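Slow Water: How a Canal Barge Week Works

The Nallent Canal was dug for grain and gravel, and its dimensions still set the terms for anyone who travels on it. The locks are narrow, the bridges are low, and the speed limit is a fast walk. A hotel barge built for these waters has to fit all of that and still carry passengers in reasonable comfort for a week.

The Primulier is one such boat. It began as a cargo hull and was converted for passengers, with the cabins placed forward in the old hold and the engine kept aft. Most of the noise stays at the stern. Cabins are small, with fixed beds and portholes set a little above the waterline. The saloon sits in the middle of the boat, where movement is least noticeable, and doubles as the dining room.

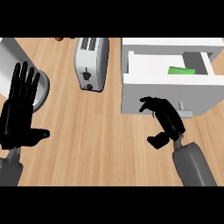 Electrical supply is the main limit on board. The generator runs from breakfast until the evening mooring, after which the cabins draw on a battery bank. Reading lights and phone chargers are no trouble overnight. Hair dryers are, and passengers are asked to use them before dinner. Fresh water is taken on at two points along the route, so short showers are the rule between them.

The standard cruise runs upstream from the basin at Fillov to the lake at Shibata. The distance is a little over 50 miles, which a car covers in an hour or so. The barge takes five days. Locks account for much of the difference. Each one has to be emptied or filled, the gates opened by hand on the older stretches, and the boat brought in with very little clearance on either side. Traffic coming down has priority in the morning – an old rule from the grain trade – so an upstream boat may wait its turn below the gates.

Passengers can step off at most locks and walk or cycle to the next one. The towpath is packed gravel for the first half of the trip and grass after that. Four bicycles are carried on the roof, and they are shared. Anyone planning to ride every day should reserve one when booking.

Water levels matter more than weather. By late July the upper section can run shallow, and the operator may end the cruise one lock short and finish the trip by bus. Spring sailings rarely have this problem, though the lake end can be cold and the deck awning stays rolled up in wind.

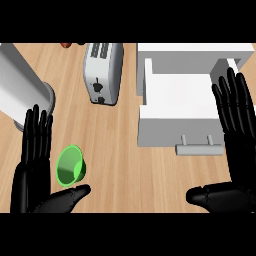
Is the trip suitable for someone who has trouble with stairs?

Only with some planning. The cabins are reached by a steep flight of steps with a handrail on one side, and there is no lift. The gangway angle also changes with the height of the bank. The operator can say in advance which moorings are level.

Boarding is on Friday afternoon at the Fillov basin, on the side opposite the old grain store. Luggage should be soft-sided, as the space under the beds will not take a rigid case.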